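Workshop notebook, July, evening

Carried on with the Wallitz freight shed. The walls from last session had pulled slightly at the loading-dock end, so I took the clamps off and sighted along the base. There is a bow in the long wall, maybe the thickness of a business card. Glued a strip of square styrene along the inside, just under the window line, and weighted it down overnight. Straight now, or straight enough that the roof will hide the rest.

The Forex sheet for the sub-base was cut with a fresh blade and a steel rule, four light passes instead of one heavy one. Edges are cleaner than on the signal box. One corner crushed where the rule slipped. It will be under the coal bin, so left as is.

Brick colour: first coat came out too orange. Mixed in a bit of grey and a touch of burnt umber and tried it on the back wall only. Better. Mortar wash still to do. Last time I put the wash on before the matte coat and it crept under the decals, so matte coat first, leave it a full day, then wash.

Virar yard module: two of the turnouts are still sticky. Cleaned the point blades and checked the throw bars. The near one was fouled with ballast glue on the underside. Scraped it out with a dental pick and it now goes over by hand. The far one still needs a push. Haven't had it off the board yet. Do not ballast any closer to the points than the second tie until both are sorted.

Wiring under Virar is a mess. The feeder colours change partway along (red to brown) where I ran out of red. Relabel with tape before the next module gets joined on.

The Prokopenko warehouse kit is open and checked against the sheet. All sprues there, but the window glazing is scratched and one downspout is snapped in the bag. Downspout can be made from rod. For the glazing I'll cut new from clear packaging. The instructions have the side walls labelled the wrong way round in step 5, as the door openings don't line up with the dock otherwise. Pencilled the correction on the sheet. Anyone else picking this kit up, dry-fit those walls before any cement goes near them.

Sanding: 400 on the wall joints, then 2,000 wet on the painted test piece only. Took the gloss down nicely but went through at the corners. Go easier on edges.

To get: square styrene strip, red feeder wire, matte varnish, blades.
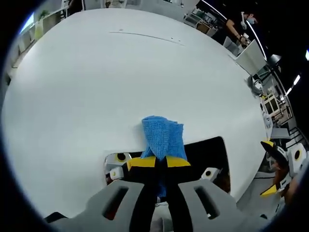

2 min read

Added later the same evening: pulled the far turnout at Virar after all. Spring was seated crooked. Reseated it and it throws cleanly both ways. Track pins go back in tomorrow, then test with the short-wheelbase switcher.

Filed under: Workshop Notes, Structures, HO Scale

Related entries
Wallitz signal box: stairs and handrails
Joining modules without a step in the rail
Cutting foam board for platforms
Mortar washes that didn't work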